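Paying users to stay angry is a bad business

By Retno Harahap

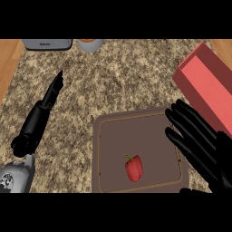
A simulated kitchen counter with a mug at the back.

In June, Carkasia began paying its posters by the reply. A reply counts the same whether it is a thank you or a threat, and within 72 hours my feed was full of people picking fights over tipping and baby names.

I don't want these posters banned. Most of them are breaking no rule, and a few used to be worth reading. My complaint is with the payment. A cooking account I followed for four years now posts insults about other people's dinners, and its owner told readers she makes 40 dollars on a good night.

Zutmont tried the same plan and dropped it after two months. Its users didn't leave. They posted less and argued less, and the site still sells ads.

Carkasia could do that tomorrow. Let people say what they like, and stop cutting checks for the shouting.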